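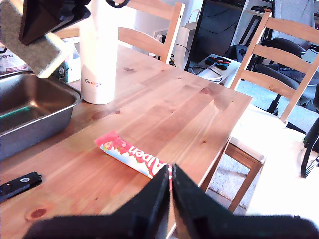
Maya Bitar

Reading a Food Label, handout for week two

Okay, a few notes to go with what I rambled through in class, because I talk fast and a couple of you were still writing when I'd flipped the slide (sorry!).

Start at the back of the pack. The front is advertising. I love a good mountain as much as anyone, but it won't tell you how much sugar you're eating.

Ingredients are listed by weight, biggest first. Watch for sugar turning up under several names — glucose syrup, honey, fruit juice concentrate — because splitting it up lets each one slide further down the list. Add them back together in your head and see where they'd land.

Then the nutrition panel. Use the per 100 g column when you compare two products. Serving sizes are up to the manufacturer, and I've seen a muesli where the "serve" wouldn't cover the bottom of my bowl.

Energy is in kilojoules. Divide by 4.2 if you still think in calories, like my mum does. So the lunch we added up on the whiteboard, 3,611 kJ, comes to about 860 calories. Leena Räsänen got there before I'd found my calculator, well done Leena.

For next time: pick 2 things from your own cupboard, same type of food, different makers. Copy out both panels and write me half a page on which you'd buy and why. Price counts as a reason! So does flavour. Bring the wrappers if you can, flattened please, and have a skim of the Burnon chapter on allergens, just the first bit up to the table.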